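*Jan 26, 2026*

I get more questions about buying a robot arm for the house than about anything else on this page, including the one about getting candle wax out of a tablecloth. So I've pulled my notes together on how to plan for one and what to set aside, because the sticker price is only where the spending begins. Get yourself a drink and settle in.

## Start with the chores, then shop

Before you look at a single catalog, spend a week writing down the small things you'd like picked up, moved or put away. Be fussy about it. "Tidy the table" is no use to anyone. "Pick up the tall tube and put it in the clear box without knocking over the bottle next to it" is something you can ask a seller about, and you'll learn a lot from how long they take to answer.

When you have your list, gather the real things from it and set them out on the real surface. I like a small mixed group - something dark, something tall and narrow, something see-through - because those are the ones that sort out a good gripper from a so-so one. A bottle, a tube of tablets and a plastic food container will do nicely.
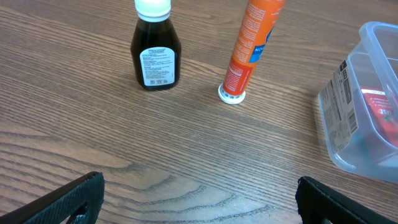
Measure the widest thing on your list and write it down, then measure the tallest. The opening of the gripper is usually buried three pages into the spec sheet, and it's the number that decides whether you'll be happy. I once talked myself into a lovely little arm from Todeck whose fingers wouldn't go around my own coffee mug. I kept it for two months out of stubbornness before I sent it back, and I paid the return postage too.

Weigh the heaviest thing while you're at it. Weigh it full. People weigh the empty container, and then wonder why the arm droops when there's rice in it.

## What I set aside

My own budget came to $3,781, and I'll tell you how it broke down so you can argue with me:

- **The arm and gripper:** $2,400. I went with the Cendeo in the end. There's a cheaper one in the same line, but the reach was too short for my table.
- **Everything that bolts, clamps or plugs in:** $925. Mounting plate, a wrist camera, a second power supply, a proper surge strip and a longer cable than the one in the box.
- **Spare finger covers and pads:** $206. Buy these at the start! They wear, they fray along the edges, and they always seem to be out of stock the week you need them.
- **A cushion for surprises:** $250. Mine went on shipping and a replacement cable that I'd rather not talk about.

If you'd asked me beforehand I would have said $3,000 and felt very grown-up about it. So whatever figure you have in your head, write the extras out line by line before you promise it to anyone you share a bank account with.

## Plan for the floor as well

Nearly everybody budgets for the tabletop and forgets that things live lower down. If any of your chores are at floor level, your arm needs either a low mount or a rolling base, and a rolling base is a whole second purchase. Fawzy sells one that locks at the wheels, and Grasel has a plain cart that's heavier and uglier and (to my mind) the better buy, since it stays where you park it.

Light is the other thing to put money toward. Small items with pale, shiny tops can flare up on a camera until they look like little lamps, and glossy floors bounce everything back at you. A cheap shade or a lamp with a diffuser goes a long way. Clear plastic is the hardest of the lot, so try it at the time of day you'd really be using the arm, and then again in the evening with the overhead light on.

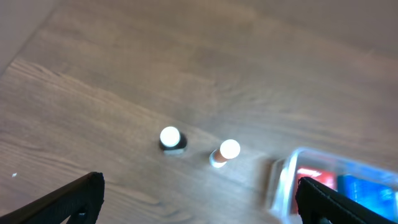
A reader called Slow Cooker Sundays wrote in to say that I'd left out the biggest cost, the hours. She spent 30 evenings getting her arm to put things away the way she wanted, and told me she would have paid for the setup visit if she'd known. "Put your time on the list with a dollar sign next to it," she wrote, "and then see if you still want the cheap one."

I think she's right, and I've since added a line for it on my own sheet. Ask whether setup help is included, whether it's by phone or in person, and whether you can save it for later. Mine came with one free call, which I used up on the very first day asking how to turn the beeping off.

## A few smaller tips

- Ask for the price of a replacement gripper before you buy the arm. If they can't tell you, keep looking.
- Keep the carton until the return period is over, foam and all.
- Check your household insurance. Mine wanted a receipt and the serial number.
- Put masking tape on the table where the base sits, so you can get it back to the same spot after you clean.
- Used arms are fine if you can see one running. Bring your own objects along in a tote bag and ask to try them.
- Don't buy the software bundle on day one. Live with the basic version until March or so, and by then you'll know which bits you're missing.

I'm still undecided about the extended warranty. The Cendeo one covers the motors and leaves out the fingers, and the fingers are what I go through.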